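2 min read

2020-04-20

Sourdough crumb vs. flour protein, second series. Continuing from the January sheets. Same starter, same oven, same tins. Only the flour changes.

Flours on hand: Umari white (the bag that was opened last month, folded and clipped) and Saarela whole rye for feeding. The Akotberg strong white has not arrived, so its loaves move to the next series.

Mix: 755 g total dough per tin. Salt at 2 percent of flour weight. Water held constant across the set even where the dough clearly wanted more, otherwise the comparison with January is useless.

Kitchen at 21 C at the start. Checked again after the second fold, no change. Bulk ran longer than planned. Tin A had risen to the tape line when I looked; tin B was short of it and domed unevenly on the side nearest the wall. Left both in place and gave B the extra time. In hindsight they should have gone in together and taken the penalty, as the protocol says. Marked B with an asterisk.

Starter fed on rye the night before, 1:1:1 by weight. It smelled sharper than usual. The last feed was late and the jar had been sitting on the warm shelf. If the acid load was higher at mixing, that alone could account for the slack feel of A during shaping, and the flour gets blamed for it. Need a pH strip reading at mix time from now on. The Hiltero strips in the drawer are past date — order fresh.

Bake as before, lid on then lid off. Oven thermometer read 13 degrees under the dial on the middle shelf. January notes do not say which shelf was used.

Cut when cold. A: close crumb at the base, more open toward the top, slight gumminess under the crust. B*: more even, better spring, paler. Slices bagged and labeled.

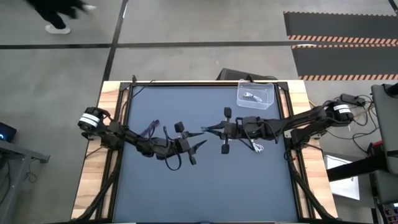 Comment added in the margin after reading the draft: the gummy band in A looks like underbaking to me, and with the oven reading low you can't pin it on the starter. Probe the center before pulling the tins, and write down the number.

Fair. Probe goes on the sheet as its own column. Also to add: shelf position, time of last feed, pH at mix. Repeat A with the starter fed on schedule before changing anything else. B* stays in the table but out of the averages.

Tins need re-greasing. The corner of one is starting to stick.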